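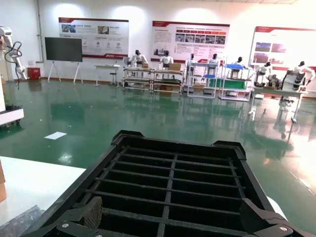

Faulkner Campus Services: Office of Materials and Mail

Changes to Inbound Deliveries and Packaging Returns

The Office of Materials and Mail wishes to inform all departments of several changes to the handling of inbound deliveries at the Faulkner and Riditz sites. The changes take effect on 15/12/2019 and apply to every department that receives goods through the central receiving dock, including those that have until now kept their own arrangements with suppliers.

During the last reporting year the dock at Faulkner accepted 2279 deliveries, compared with 1582 in the year before. Most of the increase came from small orders placed by individual staff members. The space set aside for holding parcels has not grown in the same period, and on several occasions the corridor between the dock and the freight elevator was blocked for part of the afternoon. The fire safety review carried out in June listed this as a matter requiring correction.

Departments are therefore asked to collect parcels within two working days of receiving notice. Parcels not collected in that time will be moved to the Riditz annex, where they may be claimed between 9:00 a.m. and 3:30 p.m. on presentation of a staff card. Chilled goods are exempt from this rule and will continue to be held in the refrigerator beside the dock office until the end of the day on which they arrive.
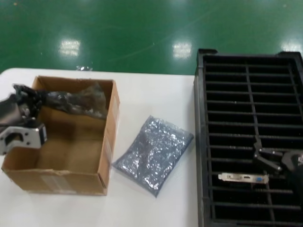
Orders for items weighing more than 23 kilograms must be announced to the office in advance. The announcement form asks for the supplier, the expected date, the room to which the item is to be taken, and a cost code. Drivers arriving with heavy items that have not been announced may be asked to return at another time. Departments that order from Toltance should note that its drivers deliver to the dock only and will not carry goods to upper floors, whatever is stated on the order confirmation.

The collection of packaging will also change. Flattened cardboard should be left in the blue cages on each floor by noon. Boxes that are still in good condition may be kept aside for reuse and handed in at the dock office, which maintains a small stock for outgoing mail. Clear plastic film and bags are to be placed in the sacks provided and kept apart from paper. Foam, wood, and strapping are not accepted in the cages and must be brought to the dock. Reusable trays and crates that belong to suppliers remain the responsibility of the receiving department until they are signed back in. The office currently has a record of 198 such items outstanding, and department managers will receive a list of those charged to their cost codes before the end of the month.

Deposits on unreturned items were previously paid from the central budget. Beginning with the new arrangement, they will be charged to the department concerned after 30 days. A department that believes an item has been recorded against it in error may submit a correction, with the delivery slip attached, to the dock office. 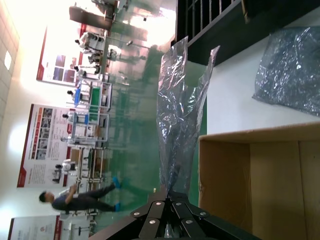

Outgoing shipments are affected to a lesser degree. The daily pickup remains at 4:15 p.m., and the cutoff for same-day dispatch remains at 3:00 p.m. Shipments to the Prastov site will no longer travel with the general courier. They will be carried on the internal van, which leaves Faulkner each morning at 8:30, and need only an internal label. International shipments continue to require a customs declaration signed by a department manager.

Staff members are reminded that personal parcels should not be sent to the workplace. The office understands that this has been tolerated in the past. Personal parcels received after the effective date will be held at the Riditz annex for five working days and then returned to the sender.

Two short information sessions will be held in the Riditz annex for staff who place orders on behalf of their departments. Attendance is not required, but at least one person from each department is encouraged to take part. Registration is through the staff calendar. Questions concerning the new procedures, cost codes, or the list of outstanding items may be addressed to Dwynwen Edwards, Manager of Receiving, at the dock office.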